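What Happens to the Clothes We Stop Wearing?
Project report, Refugio Carrillo
Skeltgate College, Intro to Consumer Studies

I picked this topic because of my own closet, I'll admit it. In March I moved to the other side of Skeltgate and found a bag of clothes I had packed up for donation the last time I moved. It had never gone anywhere! So I wanted to find out if other people do the same thing, and how long a shirt sits around between "I don't wear this" and leaving the house.

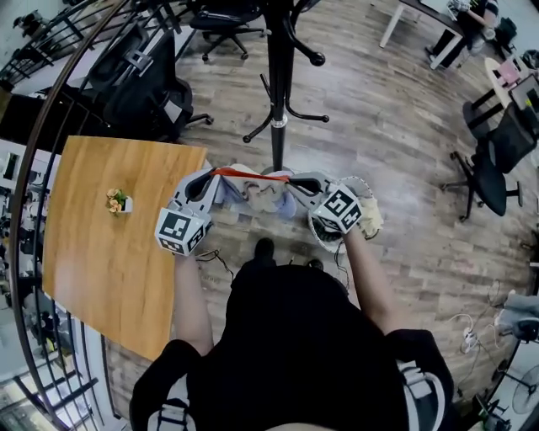
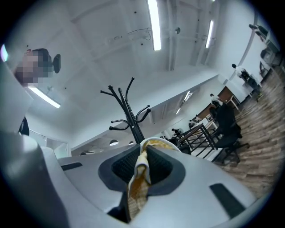 Fabric in pale pink, lavender and beige in the first picture, yellow check in the second.

My method was a paper diary. Everybody in the two dorms, MacKinnon and Zikberg, got a sheet under the door asking them to list clothes they owned but hadn't worn since last summer, with a column for the reason and another for what they planned to do about it. I printed 200 sheets (the copy shop gave me a funny look) and ended up with 261 items on the ones that came back. I should have numbered the sheets before handing them out, so I can't say which floor answered best. Next time.

The reason people wrote most was fit. I expected boredom or fashion to win, and fashion did come second, but a lot of people are hanging on to jeans from high school that they hope to get back into. Jeans were also the item with the longest notes. One person filled the whole back of the sheet about a single pair, and I read it twice.

Damage was a smaller group than I thought, and it was mostly small stuff - missing buttons, a dropped hem, a zipper that sticks. I asked my aunt, who used to do alterations at Skarno, what she would charge for a button and she said 2 dollars if she liked you. Most of the people who listed a button problem said they'd never sewn one on, and a couple said they didn't own a needle.

The "what I plan to do" column was the sad one. Donate, donate, donate, all the way down, and then in the follow-up chats I did with 10 people, only one had taken anything to a drop box. The others said the box was out of the way or they were waiting until the bag was full. I know that feeling very well.

Some problems with my data: people who own a lot of clothes probably got tired and stopped writing, and socks were a mess. Some people listed every sock and some wrote "socks" once, so I left socks out of the totals.

If I kept going with this I'd put a drop box in the MacKinnon laundry room for one semester and weigh what comes in, then do the same at Zikberg with a sewing kit next to it. My bag is still in the hallway, by the way.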